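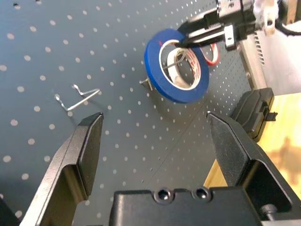
**Skadovell nimmt Abschied von Vilho Suominen**

In der kleinen Kapelle am Ortsrand von Skadovell reichten am Samstag die Stühle nicht aus, und so standen viele Nachbarn, frühere Kollegen und Weggefährten bis hinaus auf den Kiesweg, um Vilho Suominen die letzte Ehre zu erweisen. Der langjährige Orgelbauer der Werkstatt Lappalainen war im März nach kurzer Krankheit im Kreis seiner Familie gestorben.

Seine Tochter Raili Niskanen erzählte in ihrer Ansprache von langen Abenden am Küchentisch, an denen ihr Vater Pfeifen stimmte und dabei – sehr zum Vergnügen der Enkel – immer ein wenig zu laut mitsummte. Ettore Pellegrini, der bei ihm gelernt hat, spielte einen Choral, den Suominen sich schon vor Jahren gewünscht hatte, und Babita Mathur las ein Gedicht in seiner finnischen Muttersprache und auf Deutsch.

Suominen hinterlässt seine Frau, drei Kinder und einen großen Freundeskreis, der ihn als geduldigen und überaus gastfreundlichen Menschen in Erinnerung behält. Anstelle von Blumen hatte die Familie um Spenden für den Kinderchor Tistis gebeten; bis zum Abend kamen 548 Euro zusammen. Das Kondolenzbuch liegt noch bis Ende des Monats in der Kapelle aus.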